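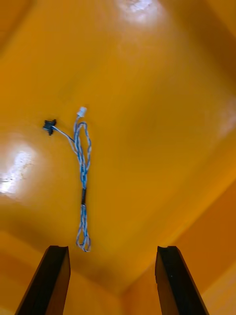 Ardalan Fallahi asked, after he read the first draft of this card, whether a person who pulls the arm by hand and a person who drives it from the leader arm are teaching the same task at all. He had trained on both halves mixed together and his policy hesitated above the cable. We think his question is fair, and the card is now arranged so that the two kinds of demonstration can be kept apart.

Nitik Cable Picking, version 2
Maintained by Geeta Negi and Ashok Gautam
Last edited 10 Feb 2024

What is in the dataset

The set has 2000 demonstrations of one short task: pick a small cable assembly out of an orange container and lay it on the table beside it. The cables are thin twisted wires with connectors at the ends. They do not keep their shape between one demonstration and the next, and this is the main difficulty of the task.

1000 demonstrations are teleoperated. The operator moves a small leader arm and the follower arm copies its joints. 900 are kinesthetic, where the operator holds the arm behind the wrist and guides it directly. The last 100 are corrections: a trained policy runs, and the operator takes over with the leader arm when it goes wrong.

Each demonstration contains the wrist camera video, joint positions, gripper opening, and a text file with the operator's note. There is no overhead camera in this version. Version 1 had one, but its clock drifted against the arm and we could not repair the timing.

How the demonstrations were made

The operator starts with the gripper open above the container. We asked everybody to come down with one finger on each side of the wires and to close on the twisted part. Gripping on a connector is marked as "connector" in the note and is not counted as a success, even if the cable arrived to the table.

In the kinesthetic half, the gripper is opened and closed with a foot pedal. Please pay attention to the delay: the pedal signal is written 200 milliseconds late. The loader corrects this by default. If you read the raw files yourself, you have to shift the gripper column.

Operators were allowed to practise as long as they wanted before recording. Some demonstrations have a long pause before the fingers close. We did not trim them, and a policy can learn to wait there. The option skip_idle removes the still parts.

Files

teleop/ – leader arm demonstrations
guided/ – hand guided demonstrations
takeover/ – corrections, with the switching moment in switch.txt
notes/ – operator notes, mostly English
splits/ – training and test lists, separated by operator

Known problems

The container is glossy and the reflections move together with the camera. Colour augmentation helped us a little; random cropping made it worse.

In hand guided demonstrations the arm is slower near the container wall, as people are afraid to hit it. The teleoperated ones are faster there and touch the wall more often. Force was not recorded, so contact must be guessed from the joint error.

A few notes are missing from the May recordings. The files exist but are empty.

Use and contact

The data is free for research and teaching. For commercial use please write first to Ashok Gautam. If you report results, kindly state which folders you trained on. Corrections to the notes are welcome – send the demonstration number and the new text to Geeta Negi.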